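How Much Sleep Do Students in Shared Rentals Get?
Monday, February 7, 2022 | By a second-year student, Rudunik College
9 shares | 2 comments

Our group looked at sleep in student rentals in the Jomska district. We handed out 500 paper forms in two buildings and asked tenants to write down when they went to bed and when they got up.

Most people slept less on weeknights than they thought they did. Street noise was the main complaint, then late screen use - mostly phones. Tenants facing the Sadowski bus depot reported the shortest nights. 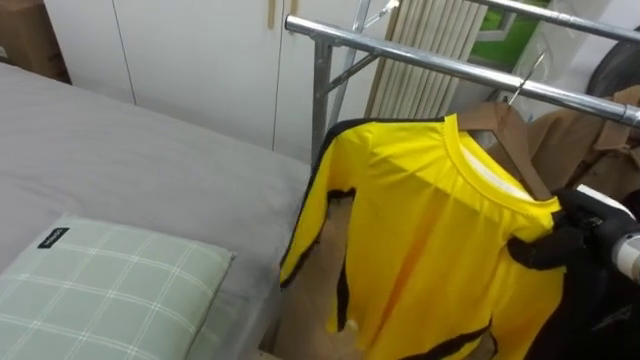
Fig. 1. Bed with a gray sheet and a plaid pillow, white wardrobe behind.

Room size made little difference. Tenants with a fixed bedtime did better, even in the noisy building. We did not measure light or temperature, and the forms rely on memory, so the results are weak there. We plan to repeat the survey in April.

Comments

dusodik_res: The depot buses start at 5. No survey needed.

mm2000: Did you ask about naps? I sleep after lunch most days.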